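Filed under: Datasets > Books & Reading

# Frimpong Children's Book Price List

A table of 1588 secondhand children's books with asking prices, taken from two shops, Plometti and Pavico. Last updated 8/4/23.

## What's in it

One row per copy: title, language, cover type, asking price, shop. Titles in Chinese are kept in the original characters. I did not add English versions, and I'd be wary of any copy of this table that has them.

## What I don't trust

Asking prices are not sale prices. People keep quoting this list as if it shows what old picture books are "worth." It shows what two shops hoped to get.

The condition column is close to useless. Plometti calls nearly everything "good." Pavico uses grades, but I never got a straight answer on what separates a B from a C. 215 rows have no grade at all and I left them blank. Dario Farina suggested filling them in from the price, and I said no, for what I hope are obvious reasons.

Publication years come from the shops. Many look like reprint dates. Gangadharan Venkataraman checked part of the Pavico half and wasn't impressed either.

## Use

Fine for practicing joins and cleanup. I would not build a price model on it, and the one Jundberg put out last January didn't change my mind.

Corrections are welcome if you have the book in your hand. A link to another seller's listing doesn't count.
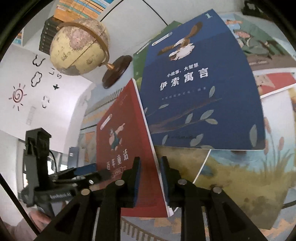
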